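4.3 Sensor provision and the cost of night operation

The purchase plan for the Tirkness site covers outdoor patrol robots that will work mainly between dusk and early morning. Daytime trials had suggested that the cheapest camera option in the Dlamini catalogue would be enough for path following. We therefore treated night operation as a separate budget question: how much of the sensor allowance should go on the forward camera, and how much on lighting, ranging and cleaning equipment that does not depend on image quality.

Three packages were compared. Package A uses the standard camera alone. Package B adds a forward lamp and a short-range laser scanner. Package C replaces the camera with a low-light model and keeps the scanner, but leaves out the lamp. All prices are given in planning units, where 100 units is the quoted price of the bare drive base, so that the comparison does not depend on the exchange rate at the time of order. On this scale Package A adds 36 units and Package B adds 153. The supplier, Trivgate, did not give a firm price for Package C, and it is carried in the plan as a range.

The night imagery was reviewed before any of the packages was ranked. Figure 6 is typical of the views in which a strong lamp stands close to the route.

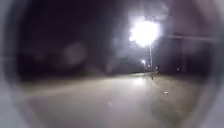
Figure 6. Forward view at night on a paved route, with one dominant streetlight at upper right and smaller lights near the horizon. The curved rim around the view is part of the robot body.

Two points in Figure 6 bear on the budget. The first is glare. The halo from the lamp spreads well beyond the lamp itself and washes out much of the upper right, while the sky at upper left stays close to black. Objects near the foot of the pole are hard to classify: a short upright shape there might be a bollard or a post, and the image does not settle the matter. A low-light camera would not necessarily help, as greater sensitivity may also enlarge the washed-out area. The second point is the state of the optical surface. Slight haze or smearing is visible against the sky, and a faint round reflection appears to the left of the lamp. The plan had no line for cleaning the camera cover. We have added one, costed per robot and per month, together with a spare cover for each unit.

The paved surface itself remains usable. It is paler than the verge on the right, and the contrast between the two should be enough for coarse steering. The small marks on the ground are a different matter. A dark smudge near the middle of the pavement could be a crack, a stain or debris, and a planner that stops for every such mark would lose time. The range data in Package B is intended to separate flat marks from raised objects, and this is the main argument for paying for the scanner.

A second type of view has the light source almost straight ahead, over the far part of the path. The near surface is then bright and slightly glossy, with a lighter band along its right-hand edge, but the source cannot be identified from the image. It may be a fixed lamp, or it may be the headlight of a vehicle or person approaching. The two readings call for different behaviour, and the planning case has to assume the less favourable one. For budgeting purposes, a camera alone is treated as insufficient wherever a view of this type can occur.

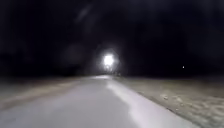

4.4 Allocation and order of purchase

Package B is adopted for the first order. Package A is kept only for the training unit, which will not leave the Cistalau yard after dark. No funds are committed to Package C until a firm quotation is received and a sample camera has been tested against direct glare.

Scanner spares are bought with the first order, while spare lamps are deferred to the second. The cleaning line is charged to the running budget. With these changes the total for the first order comes to 1,513 units, including delivery and the spare covers. A contingency of 39 units is held back for brackets and cabling, and will be released once the first robot has been fitted and inspected.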